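Sim forum > Grippers and end effectors
Thread: wrist cam or top cam for two-arm sim work? also finger question

stelmakh_z
ok quick one before I lose the afternoon. Setting up the two-arm robot in sim, indoor rooms with textured walls, and I have to pick which camera view goes to the controller. Budget says one. Maybe both if I drop the resolution.
Two views from the same place, one down at a gripper and one from the top of the robot:

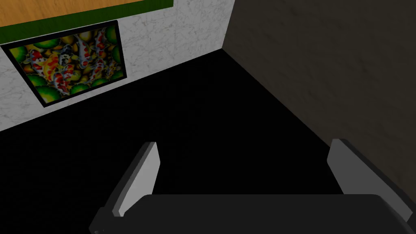
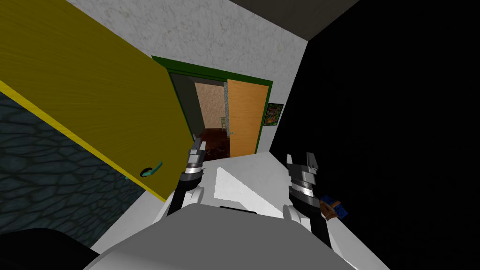 Questions
1. Is the close view worth keeping when the floor comes out black like that? Nothing for it to track on except the walls.
2. Wide flat pads or the narrow fingers for small stuff? Something the size of what the right gripper has in the top view, with the strap.
3. Anyone running Kosis as the controller with two cameras? Docs say yes, docs say lots of things.
– Zoriana

pichonfan
Keep both. Drop resolution. Next question :)
Seriously though, the top view gives you both arms, the doorway, and the white surface in between. Gripper view gives you the gap between the fingers. Different jobs. I wouldn't swap one for the other.

dustbin_larry
Disagree. Top view only. I ran 2,612 grasps last October with Clanerby fingers, top cam only vs top plus wrist. Difference was 17 grasps. Seventeen! For twice the rendering time. Not worth it.

pichonfan
What objects tho

dustbin_larry
Blocks. mostly blocks

pichonfan
Well there you go. Blocks don't care. Try anything with a strap or a floppy bit and the top cam can't see what's between the fingers once the hand closes. You get a lot of "yes I have it" from the controller when it has a corner at best.

mkrr
Agree with pichonfan on the camera, with larry on the render time. Middle option: switch the gripper view on only for the last bit of the approach. Kosis lets you do it, it's in the sensor schedule, not under cameras where any sane person would look.
Set it by distance and not by step count. Step count drifts when the arm slows down.

stelmakh_z
Oh nice, did not know about the schedule. Looking now.
Larry did you save the misses seperately? would love to know if the 17 were all one kind of miss

dustbin_larry
I have 655 of them logged with the pose, rest I only kept pass/fail. Can send. Don't expect anything tidy, column names are a mess.

gantrygoat
On fingers. Wide pads for anything you grab flat side on. Narrow ones for reaching in next to stuff. For a small object with a strap I'd go wide and grab the body, leave the strap alone. Strap contact in sim is garbage in every engine I've tried, slides or jitters or just goes through.
Rerareck pads have a beveled corner option too, helps a bit when you come in at an angle. Costs you nothing in sim so try it.

pichonfan
Wide pads block the wrist view when they close, just saying. On mine they eat most of the picture by the time it matters.

gantrygoat
So move the camera back? Or tilt it. Mine sits farther up the wrist and I see past the pads fine.

pichonfan
Then you see less of the contact. Trade offs. I still say narrow.

gantrygoat
Wide.

mkrr
You two did this same thing in the Pichon thread.
Zoriana re the floor: a flat black floor with no texture will hurt if your pose estimate uses features. In your close view the useful stuff is all up on the light wall, the fish painting and the board with the green edge. Point the hand down more and you lose those too. Put any cheap texture on the floor, even noise. And the dark wall on the right isn't helping you either.

stelmakh_z
Fair. Floor gets random textures in the next batch, had it off for speed. Wall colors are random too so sometimes you get a good one and sometimes you get that.
Not using features for the arm pose btw, just joint angles. Only for the object.

mkrr
Then less of a problem. Still do the floor.

dustbin_larry
Do a top only run as a baseline before you change anything. Please. People skip it and then post here asking if the wrist cam helped.

stelmakh_z
Yes ok, baseline first. Plan is
– top only, narrow fingers
– top plus gripper view near the end, narrow fingers
– same again with wide pads
Same objects in the same start spots for all of them. Kicking off the first one Wednesday night when the machine is free. Larry send me the log whenever, messy is fine.

gantrygoat
What friction are you using on the pads? The default is way too sticky, makes everything look good.

stelmakh_z
default... ugh. ok changing that first

dustbin_larry
Log sent. Ignore column 2, it's a duplicate.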